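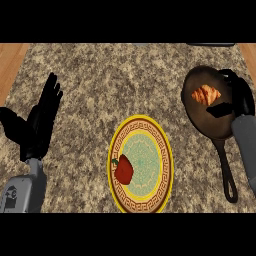

Fig. 1. Granite worktop with a black robotic hand to the left (computer render).

The Iltholm Mill Fire: What I Found Out and What I Didn't
Local History and Media module, final report
October 23, 2018

I picked the Iltholm mill fire because my gran used to talk about it as if she'd been there, which she can't have been, seeing as it happened in 1879! Her version had the whole town passing buckets up from the river all night. I wanted to know how the newspapers told it, and whether they agreed with each other (they don't, not even on which end of the building it started).

My plan was to read everything printed in the fortnight after the fire. The library has two local papers from that time on microfilm, and I spent most of September winding through them. I ended up with 74 cuttings, though a lot of those are tiny, just a line or two saying the relief fund had gone up again. Kausar Ghauri on the library desk showed me how to get a decent print off the reader, and without her I'd still be copying things out by hand.

The first report is very short. It says the alarm was raised shortly after the evening shift left, that the roof fell before midnight, and that there was no loss of life. The next issue has a much longer piece with a lot of weather in it, mainly wind, and a man called Tichý who ran back in for the wages book. I got quite attached to Tichý. He's in the second report and the fourth, then he vanishes, and I couldn't find him in the town directory under any spelling I tried.

The cause was harder. One paper blames a lamp in the carding room and the other says sparks from the boiler house. The inquiry was held in the Potari Hotel and both papers covered it, but they only printed the bits that backed up what they'd already said. I put the two accounts side by side in a table (Appendix B) and marked the places where they clash.

I also talked to Tadhg Hayes, a retired firefighter who gives talks on the old brigade. He reckons the hand pump they had would have managed about 50 feet of jet on a good day, so the top floor was gone whatever they did. He was doubtful about the bucket chain too, as the river is a fair walk from the mill and uphill coming back. Sorry, Gran.

If I did this again I'd start with the insurance papers, which are at the county record office and need booking ahead. I left it too late and got a slot for the week after the deadline. I'm still going, and if the policy says anything about lamps I'll add a page to the copy I'm giving the library.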